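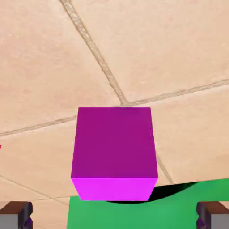 A Morning With the Woman Who Tiled Half of Estuvley

Mon 2 May

She had told me to come at seven because she doesn't really talk after lunch, so I came at seven, with two coffees and a notebook, and she was already on her knees in somebody's hallway. She has been laying floors in Estuvley and the towns nearby since she was nineteen, first for her uncle, then for Cabrera Flooring, and for the last thirteen years by herself with one helper in the summer. I wanted to know what a person thinks about floors after that long looking at them.

"Mostly I think about doors," she said, and laughed at my face. "You put down a new floor, it's higher than the old one. Now the door won't open. People pick the tile for a month and then they can't get into their own bathroom!"

I should say that I came to this with an interest. My own kitchen has vinyl from before I was born and I've been putting off doing something about it for years, so some of my questions were me fishing for free advice. She noticed right away (she asked me how many square feet before I'd even finished describing it) and was very good about it.

I asked how she got started and she told me about the uncle, who wouldn't let her touch a tile for her whole first August. She mixed and she carried. At night she washed buckets. "I hated him. I thought he was being mean, and he was kind of a mean man. But I can tell you by the sound of the paddle if the mix is too dry. I can be in another room on the phone and I'll yell at my helper to add water."

The first floor that was all hers was a laundry room at the back of a dry cleaner's, and it's gone now, and so is the dry cleaner's. She said it had one tile by the drain that sat a hair too high and she used to go in with shirts just to step on it. I asked whether the owners ever noticed. "No. They put a mop bucket on it."

We got onto the question of what people want these days, and she has opinions! Big tiles, mainly. Everybody wants big tiles, and everybody wants them to look like stone, in those soft sandy colors, and they want the grout lines so thin you can't see them.

"I like the big ones too, I have them at home," she said. "But a big tile wants a flat floor. A little tile will go over a bump and you'd never know. A big one, you set it down and it rocks, and now we have to talk about your subfloor, and that's the conversation where folks get quiet, because it's money."

How flat is flat? She has a long straightedge that she carries in an old curtain sleeve, and she lays it down all over the room before she'll give a price. She turned down a job this spring, a sunroom over at Edano Court, where the floor dropped so much toward the yard that a marble rolled from one wall to the other. The owner wanted it covered by the weekend. She told him to call a carpenter first and he called another tile setter instead. She shrugged when she told me that part, and took the lid off her coffee to let it cool.

I asked her about color. I had a theory that people who choose beige floors are scared, and I laid it out for her at some length. She let me finish.

"You don't live on the floor, you live on top of it," she said. "Beige is good because you're going to put your stuff there. Kids' toys, the red rug your sister gave you, a purple chair. It all looks fine on beige. I did a dark green floor once, beautiful, really beautiful, and that lady called me two years later and said she couldn't buy a couch."

So much for my theory. I went home and looked at paint cards with different eyes, I'll admit.

She's picky about where she buys. For a long time it was all Bernamex, from the yard out past the rail crossing, and she still goes there for thinset and spacers and such. For the tile itself she likes to open the boxes. She'll stand in the lot and open every single one and deal the tiles out on the tailgate like cards, mixing them up so that no one corner of the room ends up darker than the rest. The yard guys tease her about it. "They can tease. Ask them who gets the callbacks."

The longest job she ever did was a church basement with 91 feet of hallway, and she did it alone, in the evenings, because the rooms were in use all day. She would come in after supper, set until midnight, and string a rope across so that nobody walked on it. One morning there were cat prints across three rows, right through the wet grout. She redid two of them and left the last one, by the furnace room, where hardly anyone goes. She still visits that one at Christmas.

I asked about her knees, since everyone must. She wears the big gel pads and swaps them out often, and she does some stretches her doctor gave her that she described as "embarrassing." She figures she has maybe 3 more years of full days in her. After that she'd like to do backsplashes only, standing up like a normal person.

And does she have somebody to hand it over to? The summer helper is going off to school for something with computers. She's happy for him. She has asked at the high school if there's a kid who'd like to learn, and they gave her a form, and the form is on her dashboard.

"I'd let them touch the tile," she said. "First week. I wouldn't do the bucket thing. Well, maybe two days of the bucket thing."

Before I left I got up my nerve and asked about my kitchen. She wanted to know if the vinyl was lifting anywhere (by the stove, yes) and if the house was old enough that I ought to have it tested before anyone pulls it up. It is. She told me to leave it alone until I'd done that, no scraping, no sanding, and to measure under my doors while I waited.

I measured last night. The pantry door is going to be a problem.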